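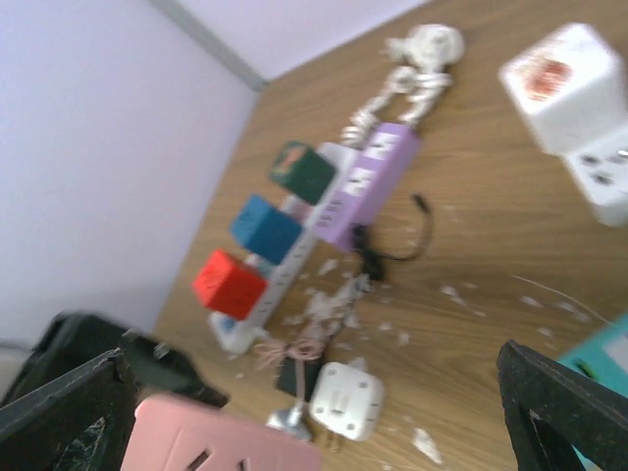
Wrist camera, desk with power strips and cube adapters. Attached to ticket by Eustaquio Pacheco.

Ticket: Wrist view blur dropping grasp scores on the power strip task
Project: Gromora
Opened by: Eustaquio Pacheco
Assigned to: Amândio Tavares
Opened: January 17, 2020
Status: Closed, with follow-up

Problem
The grasp scorer gives low confidence on wrist frames taken while the arm is still moving. On the power strip desk it mixes up the white strip and the lavender one next to it, and the pick point jumps between them from one frame to the next. Same weights as the Arellano test, where we did not see this. Frame attached. The green, blue and red cubes on the white strip are still easy to tell apart by color, but edges are soft everywhere and the scorer depends on edges.

Steps to reproduce
Load the October weights. Run the approach at normal speed. Log scores from the wrist view only, with the overhead view turned off.

Comment, Amândio Tavares
Can you rule out focus first? We had a loose lens ring on the other arm and it looked a lot like this. Hold the arm still over the same desk, wait two seconds, and save a frame. Please don't tidy the desk. I want the white bits and the cables left where they are so the runs can be compared.

Comment, Eustaquio Pacheco
Done. The still frame is sharp across the whole desk. Lens ring is tight. Scores with the arm parked are back to normal and the pick point stays put on the white strip. So it's motion.

Comment, Amândio Tavares
OK. Then there are two things to try. One is a shorter exposure. The other is to skip scoring while joint speed is above a limit and keep the last good pick point. Run each alone before you combine them, otherwise we can't say which one helped. Use the same start poses for both.

Comment, Eustaquio Pacheco
Results, 61 approaches per setting, same start poses. "Switch" means the pick point moved from one strip to the other at least once during the approach.

Baseline: 13 approaches with a switch
Short exposure only: 4 with a switch
Speed limit only: 2 with a switch
Both: not run yet

Short exposure made the frames darker and I had to raise the gain. The added noise shows up most on the black cable and on the gripper fingers. The speed limit adds a short pause near the end of the approach, about 2 seconds on the slowest one.

Comment, Amândio Tavares
Good enough to pick the speed limit as the default. I wouldn't claim much from the gap between 4 and 2 at this sample size. Either one is clearly better than baseline. In the write-up, report the counts as they are and say that the poses were fixed. Also say that this is one desk layout. We have nothing yet on how it does when the strips are farther apart.

Comment, Eustaquio Pacheco
Speed limit merged into the Dritell config. Blurred frames are kept in the log and marked as skipped, so they can still be used if someone wants to train on them later.

Resolution
Cause: motion blur in wrist frames during the approach.
Fix: scoring is paused above the joint speed limit and the last good pick point is held.

Follow-up
Run the combined setting. Repeat on the Erkeneck desk with a wider layout. Eustaquio to open a new ticket for both.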